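The Shape of Things in the Biscuit Tin
A household's worth of coloured blocks, and the people who can't throw them out
By Ailsa MacKinnon 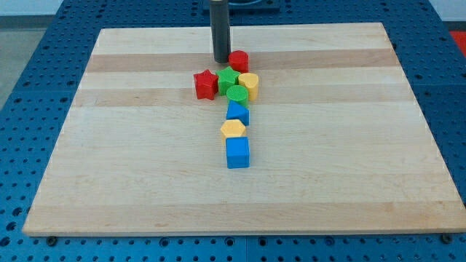 Every family I know owns a box of bits that outlived the toy they came from. Ours was a biscuit tin, and it went with us through five house moves on the grounds that the missing pieces might turn up. What the missing pieces were missing from, none of us could have told you. Tip such a tin out on a board and you get the same small crowd every time: a red cylinder, a star in green and another in red, a yellow heart looking pleased with itself. The stars are always the first to be picked up. The cylinders wait.

I have been thinking about shape blocks because my sister had a baby in August and asked what I would like to give him. I said something educational, in the tone one uses for something cheap. Then I went to look at what was on sale, and came home four hours later with a headache and a leaflet.

The leaflet was from Omanach, who make what they call first forms. A first form is a block. You can have it in a drawstring bag or a box with a rope handle, and the box with the rope handle costs a good deal more than the bag, rope being what it is. Rarnex do theirs in colours named after soups. Nuttall, the old firm, still sell the plain set my cousins had, with a lid full of holes and a square that never fitted its hole, and I was so glad to see it that I nearly bought one for myself.

For advice I went to Lejla Georgiev, who has run a toy library out of a former shoe shop for longer than she cares to say. The shoe shop shelving is still up and is exactly the right depth for jigsaws. She has 762 toys on her books and can tell you the whereabouts of most of them. Of the 510 that were out on loan the morning I called, she had hopes of seeing nearly all again.

"People come in wanting the thing that will make the child clever," she told me, sorting a bucket of plastic fruit. "I give them blocks. They look at me as if I'd given them a potato."

Her view of blocks is unsentimental. A good one can be held in one small fist, has some texture to it so that it doesn't shoot across the lino, and survives the dishwasher. She has no time for the argument about wood against plastic, which she says is conducted entirely by people who do not have to wash them. Wooden blocks go in a bowl of warm soapy water and come out sulking. Plastic ones with ridges on top need an old toothbrush and a bit of patience, and there is your whole difference.

Hearts she is doubtful about. A heart is a grown-up's idea, she says, and small children treat it as a triangle that has gone wrong. They will push it at a hole point first, then lobes first, then put it in their mouths to think. A star is at least the same whichever way you turn it, or near enough, and can be stood up on two of its points, a discovery that kept one of her borrowers busy for most of a wet morning. The cylinder is the one they come back to. It stacks and it rolls, and it can be a cup or a wheel or somebody's dinner.

I asked what happens when a set comes back short. Mrs Georgiev opened a cupboard. Inside, in ice cream tubs, were the strays: hexagons, half-moons, a letter Q, several objects that could have been anything. She matches them up in the evenings while listening to the radio. A Dendusero sorting house returned with 3 of its shapes gone is made whole again from the tubs, not always in the right colours, and she has yet to receive a complaint from anyone under four. Their parents are another matter. One father brought a set back after a single night to report that the purple oval was "not original".

I recognised him, I'm sorry to say. When I got home I fetched the biscuit tin down from the wardrobe and spent an evening sorting it, by shape to begin with, then by colour, then by shape again when the colours came out uneven. I found a domino and the wheel of a milk float. I arranged everything in a line on the breadboard and moved the line slightly to the left. My husband asked whether I was having supper or whether this was it.

It is a very absorbing business, putting like with like, and I can see why we hand it to babies as soon as they can sit up. Whether it does them any good I couldn't say. My nephew, presented with the bag from Omanach, emptied it over his own feet and put the bag on his head. My sister kept the leaflet, which has a chart in it showing what he ought to be doing by when.

The tin is back on the wardrobe, minus the domino, which I posted to Mrs Georgiev for her tubs. She wrote back by return to ask if I had the rest of the set.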